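Toast first, then the leaf

Genowefa Czerwiński has run the lunch counter in Pomville for six years, and she still makes every sandwich open. "My mother never put a lid on the bread," she told me. "You should see what you eat."

I asked what is most important. She thought for a moment. "The toast. It must be brown at the crust, and you put the lettuce on it immediately. A big leaf, with ruffles. If it hangs over the bread a little, good."

She does not like to stack the plates. They stay in a row, so each guest has a place before the food is ready. The colors do not match, and she bought them like this, at a market in May.

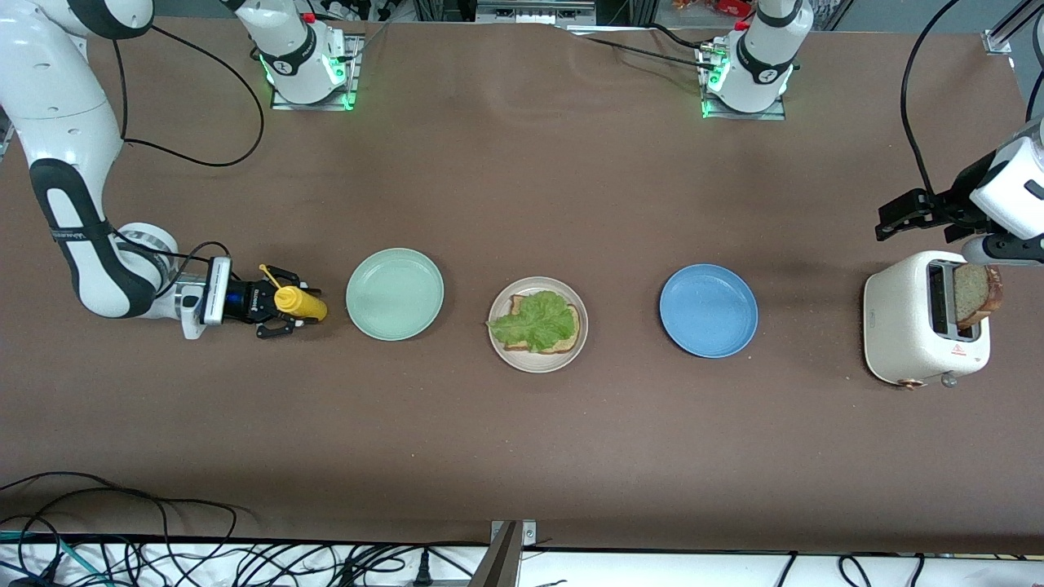
About mustard she is strict. "Yellow, from the squeeze bottle, and only at the end," she said. Her friend Hilkka Heiskanen prefers butter, and they have argued over it for years. When I left, Genowefa was cutting bread for 4 more guests.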